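4.2 Why the bags come home: reuse as a household habit

The most delightful finding of the Holloway study, for us at least, was how seldom people talked about the environment when they talked about their plastic bags. We had gone in expecting to hear about landfill and guilt. We heard about soup bones, muddy cleats, paint rollers and wet swimsuits. The drawer or hook where bags are kept turned out to be one of the best organized places in many of the homes we visited, and people were eager to show it to us.

Marchuk's earlier work in Didisholm (2003) treated the saved bag as a leftover of scarcity, a habit passed down from parents who had known shortages and likely to fade with the generation that learned it. Her interviews are wonderfully rich, and anyone working on domestic storage should read them. Our material points in a somewhat different direction. Of the 39 households in Holloway, 14 were headed by someone under thirty, and the younger households saved bags with the same care as the older ones. Several had learned the habit from roommates. One woman told us she had never thought about bags at all until she moved into a shared house where, in her words, "there was a right bag for everything and I kept using the wrong one."

That idea of the right bag came up again and again, and we think it deserves a name. We call it grading. Grading is the quick, almost wordless judgment that sorts an incoming bag into one of several futures. It draws on thickness, size, handles, noise, smell, color and how far one can see through the material. A grocery bag with strong handles may be held back for carrying things to a neighbor. A thin produce bag goes to the kitchen and is used within a day or so. Bags with a shop name that people like are kept longest, and a few are never used for anything.

Color mattered far more than we had guessed! Nearly every household that froze food had some private color code, and the codes were strikingly stable. In one family red meant raw meat and had done so for as long as the children could remember. In another, anything tinted was for non-food use, full stop, and a visiting aunt who had packed sandwiches in a blue bag was still being teased about it. Translucent colored bags (Figure 2) held a special place in these systems, as they can be told apart at a glance and still give some hint of what is inside. Clear bags were praised for honesty but blamed for looking all alike in the freezer. Opaque ones were trusted with trash and little else.

Figure 2. Translucent purple plastic bag. 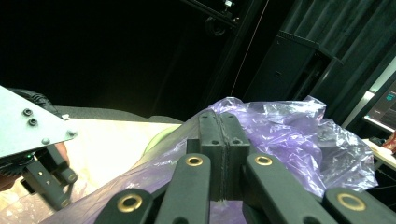
Grading also has a social side. When two adults in a home disagreed about bags, the quarrel was rarely over whether to save them. It was over where the line fell between a good bag and a poor one, and who had the standing to draw it. Domínguez, who carried out the second round of visits in October, noticed that people often lowered their voices when they admitted to throwing out a bag someone else had graded as good. We love this detail, and it fits well with what other writers have found about leftovers and jam jars.

There are limits to what we can claim. Holloway has a weekly street market where bags are handed out freely, and towns without one may grade more strictly or hardly at all. We also relied on people showing us their stores during a visit, and some had clearly tidied up beforehand. Even so, the pattern held across incomes and across both halves of the town, and it was strong enough that we changed our interview guide after the first few visits to ask about color directly.

The next section follows the graded bag out of the house, into cars, coat pockets and desk drawers at work, where the rules loosen and a much wider range of bags is put up with.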